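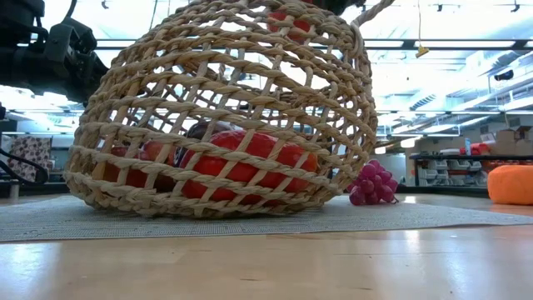
August, notebook of the forum history desk, 16:10

Continued with the Rilturix boxes. These are the papers of the yearly business meeting that was held in Rilturix before the organisers moved it to Zarei. I am now in the third box, the correspondence with the invited governments. Oleksandra Melnychuk has the first two boxes and will compare with me when she is back.

The question is still the same: at what moment did heads of government begin to come, and why. In the printed history of the meeting it is written that they came after the move to Zarei, where the hotels were better. I do not believe this any more. In the third box there are seven letters of acceptance from prime ministers' offices, all for the last meeting in Rilturix. Two of them were later withdrawn. The other five I can follow to the seating plan, so I take it that these people at least had a chair. If they sat on it I cannot prove yet.

The seating plan exists in two versions. In the older one the politicians have their own table near the stage and the company directors are behind. In the newer one they are mixed, and somebody has written in pencil "as Surano asked". Surano was the bank which paid for the dinner. I had read this name before only in the accounts, where it looks like an ordinary sponsor. If the bank could decide who sits beside a minister, it was more than this. To check: is the pencil the same hand as on the budget sheets?

Number of participants. The press release says 200. The list for the badges has fewer names, and there are 18 names crossed out with no replacement. I suspect the press release was written before the meeting and never corrected. For the chapter I will use the badge list and mention the other number in the note only.

Mistake of mine, please correct in the shared table: I have entered the Sturkarano delegation as a government delegation. It was a trade chamber. The letterhead has a coat of arms and I was misled by it. Row is marked yellow.

17:30. Read the minutes of the programme group. Slow work, the copy is pale and the typist has used many abbreviations. "P.S." is sometimes private session and sometimes permanent secretary. On page 10 there is a discussion on whether the speeches of the politicians should be open to journalists. The directors were against it. They said they could have an honest talk with a minister only if the door is closed. The politicians' offices wanted the opposite, at least one open speech each, because they had to show something at home. The compromise was an open speech in the morning and a closed lunch, and Zarei has kept this form for many years after.

Oleksandra, when you see this: does your second box have the replies to the journalists? In mine there are only the requests. Also I need the scan of the map with the hotels, the one I have is missing the lower part of the town.

For next time: fourth box, the travel bills. Compare the five names with the flights. Ask the reading room if the pale minutes can be scanned again with more contrast.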